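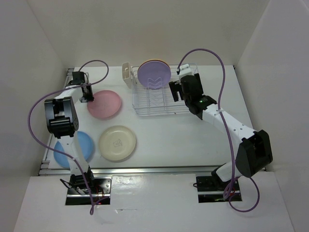 Nikola said the boss in Uvedari couldn't be beaten without the shotgun, and to stop trying, it was gone three in the morning.

Svetozár kept his headset on. Pistol. 30 rounds. Door.

"One more."

"You said that at midnight."

Died on the stairs. Reload. Died in the lift, stupid lift. Attempt 313, he had them in a notebook, in pencil. The Halliday save was corrupted so it was this one or start agian from the docks.

Footsteps over the left speaker. He crouched. Let it pass. Two shots, ran, didnt look at the map.

"Where are you going?" Nikola, wide awake now. "That's not the way."

"There's a vent."

"There's never been a vent."

He pressed the button and it opened.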